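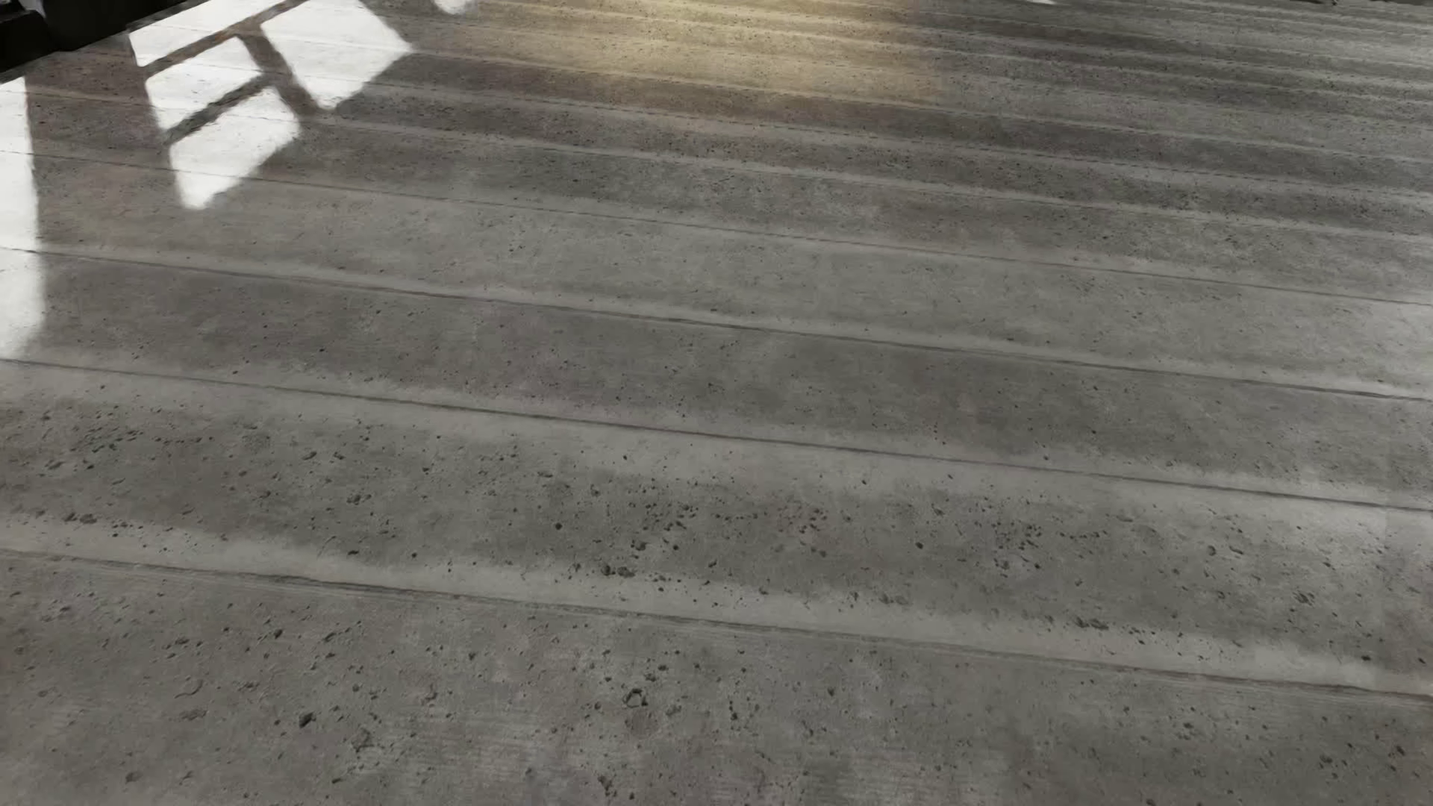

4.2 What the footstep complaints can and cannot tell us

The claim that hard floors make neighbors unhappy rests on less than most readers assume. It appears in landlord handbooks, in lease clauses and in a good share of the housing literature, usually with a reference to an earlier paper that in turn refers to a survey no longer in print. We do not doubt that people hear footsteps through ceilings. We doubt that the floor covering, taken alone, explains who complains and who does not. A tenant asked to judge a floor has only its surface to go on, and surfaces are poor evidence: the rendered floor in Figure 3, gray and concrete-like, is divided into long strips by dark joints, and a viewer could say a fair amount about its color and its pattern without learning anything about the layers that decide how much of a heel strike reaches the apartment below. Yet surface is what the standard questionnaire asks for. Respondents tick "carpet," "hard floor" or "mixed," and the analyst then treats the tick as if it were a measurement of sound.

Our own data suffer from the same weakness, and we would rather say so here than leave it to the limitations paragraph. The questionnaire went to 3000 households in Rultidby and Bullport. We received 351 replies. After removing forms with no floor type, forms from detached houses, and one building where the manager had filled in the answers on behalf of the tenants, 283 remained. Of these, 88 came from Bullport. A response this thin does not support strong claims in either direction, and it is likely that people with a grievance were quicker to find a pen. We have no way of correcting for that. Weighting by age and household size, as was done in the pilot, changes the look of the tables more than it changes what we know.

With that said, the pattern that earlier authors report is weaker in our replies than we expected. Tenants living under a hard floor did mention footsteps more often than tenants living under carpet. They also mentioned voices, doors, televisions and plumbing more often. A floor covering cannot make a toilet louder. The simpler reading is that hard floors in these two towns were mostly put into older buildings with thin party walls, during the same round of work that brought new kitchens and higher rents. Anyone who compares the two groups of apartments is comparing two groups of buildings, and perhaps two moods.

Ó Dálaigh has argued that the mood matters more than the building. Jarlath Ó Dálaigh's interviews with Bullport tenants, carried out for an unpublished report that he kindly let us read, include several people who began to notice the neighbors only after a dispute over parking or trash. One woman had lived under the same hard floor through three sets of tenants and objected to the third. We find the argument attractive and are wary of it for that reason. Interviews of this kind are good at showing that something can happen. They do not show how often, and people asked to explain a quarrel tend to give it a beginning.

The case for underlay is often presented as settled, and the Nolik trial is the usual support. The product was laid in one Rultidby stairwell by the contractor, Toom, and complaints to the housing office fell afterward. We have three difficulties with this. The trial had no comparison stairwell. The tenants knew the material had been installed and had been told what it was for. And the fall in complaints was counted from June, when windows are open and street noise covers a great deal of what comes through the ceiling. None of this shows that the underlay failed. It may well have worked. The published account simply gives no means of telling, and it has since been cited as though it did. Toom's own summary is more careful than the papers that quote it: it describes the result as "encouraging" and recommends a longer test, which as far as we can establish was never run.

A further problem lies with the word "complaint." The Rultidby office logs every phone call, so that a tenant who rings back to ask about progress appears in the record twice. The Bullport office logs only written complaints and closes them when the tenant moves out. Adding the two series together, as we were advised to do at the planning stage, would have produced a larger number and a worse one. They are kept apart in all the tables that follow. Readers who want a single regional figure will have to build it themselves, and we would discourage them from trying.

We considered asking for sound measurements in a subset of apartments. The cost ruled it out, and we are less sorry about this than we might be. Impact tests tell you how a floor responds to a standard machine striking it at a steady rate. Tenants in our sample objected to children running, to a dropped pan, to someone who came home at two in the morning in boots. The irregularity seemed to trouble them as much as the level, and the usual tests are not built to describe it. Section 4.3 takes up the timing of the reported noise, using the diary pages that some respondents returned with the form.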